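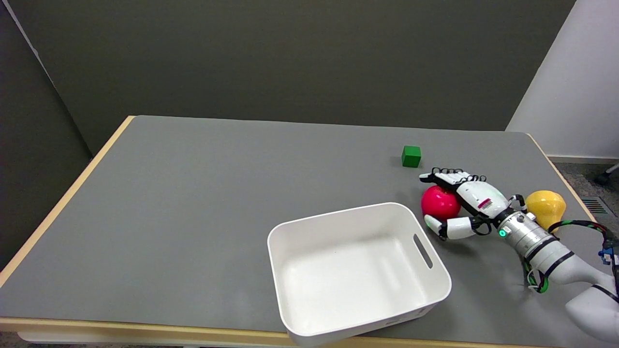
Wiltetti has agreed the money for its second robot hand and arm, and the order goes in this January! The Clastow workshop has spent months working out what it can afford, and the plan that came out of it is pleasingly modest. The arm itself takes the largest share, of course, but a surprising amount of the talk was over small things: a grey mat to cover the tabletop, a plain white bin with a handle slot, a red ball to close the fingers round. Those sit on their own line in the budget, which comes to £217 for the lot.

The bigger question was whether to buy or lease. Leasing looked cheaper for the first year, then dearer every year after, and the team expects to keep the new arm busy for a good long while. Buying won by a clear margin once spare fingertips and a service visit were added to both sides of the sheet.

Cables got a page to themselves. Anyone who has planned a bench like this will know how quickly sleeving, connectors and clips add up, and this time they have been priced from the start — along with a spare set, kept on the shelf. Delivery is expected to take up to 11 weeks, so the bench, the power sockets and the floor space will all be ready well before the crate arrives.

The new set-up will be called Pestport, after the corner of the building it is going into, and it will share its software with Marty, the planning tool the workshop already uses to book bench time. Marty logged 76 bookings last term, with a queue most afternoons, and that queue was the strongest argument for a second arm in the first place. It is lovely to see the booking sheet put to such good use.

Bench slots at Pestport will open for requests as soon as a delivery date is confirmed. Mornings will go to new projects first, and afternoons will be shared out in the usual way.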